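PRESS RELEASE

February 2, 2019

Fikia asks whether you need another dinner set, and suggests you probably don't

Tableware retailer opens its Arkis range with single bowls and saucers, no boxed sets and no promises about changing your life

Fikia, the independent tableware retailer, today puts its new Arkis range on sale in its shop and by post. The range is made up of bowls, saucers and small plates, and every piece is sold on its own. There is no starter box, no family box and no discount for buying a dozen of anything.

The company is aware that a new range of crockery is not news to most people. Shops have been announcing new crockery for as long as there have been shops, usually with a claim that this particular plate will bring the family back to the table. Fikia makes no such claim. Families come to the table when there is food on it.

What the company does say is that a good many households own more tableware than they use and still can't find a bowl they like. In December it put a short set of questions to 325 of its customers about what was in their cupboards. Of those, 182 said they had at least one set of crockery that had not been out of the cupboard in the past year. Many of them had been given it. Several could not say how many pieces were in it, and one described it as "the good stuff, I think".

Fikia does not pretend this is science. These were its own customers, people who had already shown a weakness for bowls, and they answered a form that came with their order. The figures are offered for what they are worth. They did, however, match what shop staff hear most weeks, usually from somebody who has come in for one replacement and has been told elsewhere that they must buy four.

About the range

Arkis comes in 9 shapes. The most useful is likely to be the deep bowl, which takes soup, porridge, noodles or a helping of stew without any of it reaching the cuff. The pale green glaze is in the family usually called celadon, a word that has been stretched in recent years to cover nearly anything between mint and grey. Fikia uses it here with some caution. Glazes vary from one firing to the next, and a customer who orders a second bowl some months after the first should expect a cousin and not a twin.

The saucers are off-white, with fine ridged lines running outwards and a thin brown line at the rim. They are made wide on purpose. A saucer that is barely bigger than the foot of the bowl catches nothing and serves mainly to be washed up. On the Arkis saucer there is room for a spoon, a crust or the half of a boiled egg that a child has decided against.

The two were not designed as a matching pair. They happen to go together, and they also go with most plain white plates, which is what the majority of people already have.

What it will not do

Recent years have seen some large claims made for tableware. Readers will have met the bowl that helps you eat less, the plate that slows you down and the mug that improves the morning. Fikia has read the leaflets and remains unpersuaded. A deep bowl holds more than a shallow one. If you fill it, you will have more soup.

Nor is the company convinced by the word "unbreakable", which appears on rather a lot of packaging. Arkis is ceramic. It will chip if it is knocked against a tap and break if it is dropped on a tiled floor. Replacements will be kept for every shape for at least 4 years, and a customer who breaks one saucer will be able to buy one saucer.

The glossy glaze is easy to wipe clean. Tomato and turmeric should come off with ordinary washing-up liquid, though a bowl left overnight with curry in it will need a soak like any other. Fikia does not sell a special cleaner for the range and has no plans to.

Storing it

Bowls with a deep, rounded side do not stack as tightly as flat-bottomed ones, and it would be wrong to suggest otherwise. Three in a pile is sensible on an ordinary shelf. Beyond that the pile starts to lean, and the one you want will be at the bottom. The saucers stack well, but a sheet of kitchen paper between them will keep the ridges from rubbing.

Before buying anything, the company suggests taking everything out of the crockery cupboard and putting back only what has been used since the summer. Customers who have done this sometimes report that they no longer need to buy a bowl. Fikia accepts that this is a peculiar thing for a shop to print, and would still prefer it to taking the bowl back a fortnight later.

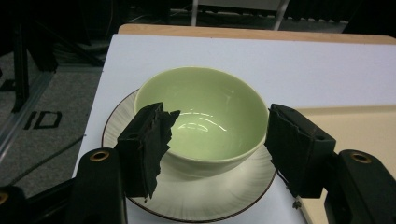

Pale green deep bowl on the wide off-white saucer, both from the Arkis range.

Old crockery at the Mahama shop

For the whole of the launch period, Fikia's shop at Mahama Yard will accept unwanted crockery in usable condition. Pieces will be wrapped and passed to Jevier, a local reuse project that makes up kitchen boxes for people moving into a first home. Jevier has asked for everyday items above all: cereal bowls, side plates, mugs with their handles on. It has asked, politely, for no more gravy boats.

Chipped pieces cannot be taken, and neither can anything with a crack, however fine. Lids should come with the pot they belong to. There is no voucher in return, as the company takes the view that vouchers mostly persuade people to swap one full cupboard for another.

Prices and availability

All Arkis pieces are priced singly, with bowls and saucers sold separately. The full price list is at the shop counter and is sent out with postal orders. Postal customers pay the ordinary carriage charge, and pieces that arrive broken will be replaced on receipt of a photograph. Unused pieces can be returned in the usual way.

Customers who want to compare the green with their own plates before deciding are encouraged to bring a plate in. Screens are poor at showing this colour, and the shop would sooner have it looked at by daylight near the door.

About Fikia

Fikia sells tableware and plain kitchen goods from its shop at Mahama Yard and by post. It does not run a loyalty scheme.

Notes to editors

The customer questions were sent with postal orders in December and answered by 325 people. Respondents were not chosen to represent the wider public, and the company asks that the results are not reported as though they were.

Sample pieces can be lent for photography and should be returned washed. Requests for samples, prices and further pictures should be made to the Fikia press desk at the shop.

Ends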